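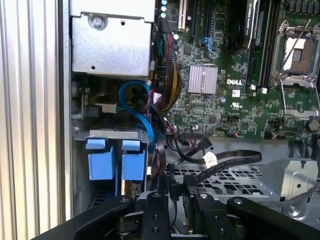 Unit 674, side panel off, Hirose bench.

Kaneko logged the tower at the start of second shift. The intake sheet had nine fields and she completed eight. The ninth was Reason for Disposal, and the Skedine office had left it blank on every machine in the lot.

Procedure at Hirose was fixed. Open the case. Record the board maker, the card maker and the state of the socket. Pull the storage. Weigh the storage. Pass the chassis to the next bench. The allowance was 23 minutes per unit, and Kazue Kaneko normally used 14.

She wrote Dell for the board and NVIDIA Quadro for the card. For the socket she wrote open, residue present. She put one finger on the retention lever and left it where it was.

"You stopped," Geert Verhoeven said from the next bench. He did not look up from his scale.

"This is his."

"Whose?"

"The load model for the Drolo bridge was run on 674. It's in the transfer file. My brother ran it."

Verhoeven set down the drive he was weighing. He had worked at Hirose for eleven years and had a method for this kind of thing, which was to ask for numbers.

"How long did it run?"

"1,073 hours. He used to call me when it passed a hundred, then two hundred. After that he only called on Sundays."

"And the bridge?"

"The bridge is fine. People drive on it."

He considered this. The ventilation changed speed, as it did every half hour, and the paper tags on the rack moved and settled.

"Does the sheet say the storage is to be wiped or shredded?"

"Shredded."

"Then it is shredded."

"I know what the sheet says, Geert."

She took the number two Phillips from the tray. The drive cage had a screw near the top of its face. She fitted the driver and turned it a quarter turn counterclockwise, then a quarter turn back. The screw was not tight. Her brother had never tightened anything fully. Their mother's kitchen cabinets had hung a little low for years on account of it, and after the funeral in July Kaneko had gone around with a screwdriver and corrected every hinge, and had regretted it before she reached the last one.

She turned the screw until it came free and placed it in the magnetic dish.

The drive weighed what drives of that type weigh. She entered the figure, printed the label and put the drive in the gray bin for the shredder. Field nine was still empty. The form would close without it. The other sheets from Skedine had all closed without it.

She typed: Work completed.

The system accepted the entry and assigned the chassis to bench four. Elapsed time was 31 minutes. Verhoeven initialed the overrun and reached for the next tower.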